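Notes from the road: four nights in Skelville

Hello again from the back seat of a very full hire car. I promised a proper travel report in this newsletter and then got distracted by cheese, so you're getting it a week after the fact, written between the motorway and the airport. Forgive the typos, the driver (my sister) takes corners with enthusiasm.

We picked Skelville mostly for the canals and partly for the price. Neither of us had heard of it before last winter, when a friend came home raving about the little museum there, the Trillumis, and its collection of painted clocks. I'm not a clock person. I went in thinking I'd give it half an hour and came out when they were turning off the lights! There are 313 of them across two floors, and on the hour a good number go off together, with moons sliding across and tiny ships bobbing up and down. My favourite had a harbour painted on it, grey and drizzly, with a dog asleep on the wharf.

Thursday is market day and you should plan your whole visit to suit. The stalls run down both sides of the main canal and there's a cheese van at the far end with a queue that never seems to shrink. We bought a wedge of something orange and crumbly, 200 grams to start with, then went back for more before we'd even reached the bridge. The plums were good too (July is a bit early for them, I was told, but I had no complaints).

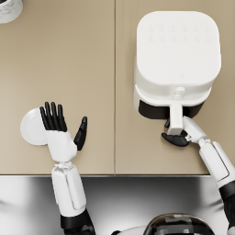

For lunch we went to Van Wijk, on the corner by the church, two days running. Order the pea soup even if it's warm out. The second day they'd run out of rye bread by one o'clock, so get in early, and ask for the window bench if you like watching people try to park.

Our one organised outing was a walking tour with Frans Jacobs, who grew up in a house on the east canal and has been showing visitors through the lanes since he retired. He's 70 and he walks faster than I do. He took us up the bell tower, down an alley I'd passed three times without noticing, and into a courtyard with a fig tree growing sideways out of the wall. He also told a long story about a mayor and a stolen barge, and I'd spoil it by repeating it, so go and hear it yourself.

The last day we caught the number 38 bus out to Sokadine, where the river widens and there's a strip of grey sand they call a beach. We had it nearly to ourselves. My sister swam, I put my feet in and made noises. The bus back only runs every two hours in the afternoon, a thing we learned from a bench, with wet socks and the last of the orange cheese.

Next month I'll write up the train trip north, including the sleeper compartment and my argument with a folding ladder. If you've been to Skelville yourself, write back and tell me what we missed, especially anywhere good for dinner on a Monday, when almost the whole town seems to be shut.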